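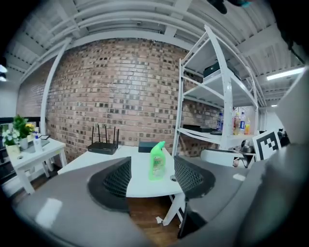
Call for Participants: Gripper Fault Study at Flundeo

In March we stopped all sessions with our hand-held grippers. During a task with household bottles, the fingers of one unit closed again after the operator had released the trigger. Her thumb was pinched and the bottle fell to the floor. She was not seriously hurt, but the same fault was reported by two other operators in the same week, and we take it seriously.

Our engineer Shafiq Bepari found that the trigger signal can arrive late when the wireless link is busy. The firmware is now changed, and the closing force has a lower limit. Before the grippers return to normal work, we would like them to be tested by people who have never used them.

What you will do

You sit at a table with one gripper in each hand and move light objects from place to place. At moments which you do not know before, we will slow down the link on purpose. You tell us what you felt, and if you wanted to let go.

One session takes 3 hours with breaks. Payment is $70 per session, and you can join up to 5 sessions.
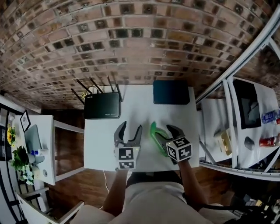

Can the gripper still close on my fingers during the test?
The risk is small but it remains, so we ask you to keep your fingers away from the pads. A member of staff stays beside you with a stop button for the whole session.

Who can apply

Adults with full use of both hands. Please do not apply if you have a wrist injury or an implanted medical device. Experience with robots is not needed.

How to apply

Write to Lihua Song at the Flundeo front desk until Wednesday, May 8, 2019. Please tell us which days are possible for you. Questions about safety go to Graham Marsden, who wrote the fault report and can send you a copy.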